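Rindico Tenants Association
Minutes, October 31, 2012 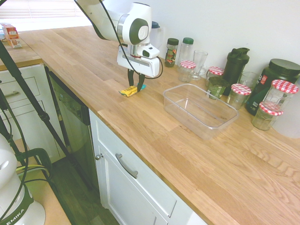

Lakshmi Kurian opened the meeting and the August minutes were approved with no changes. She then went over the kitchen refit. Members agreed that the oak planks, knots and all, should be the standard countertop for the remaining units, with white horizontal blinds at the windows. Trorkum quoted $546 per counter and Niskanen $478, delivery not included. Niskanen to be asked for a delivery price.

Laundry room: 2 dryers still out of service. Prundo has ordered the belts.

Bike storage: about 30 tags not renewed. Untagged bikes get a notice first. Removal date left open.

Parking: held over.

Motion to get the delivery price before voting on counters carried.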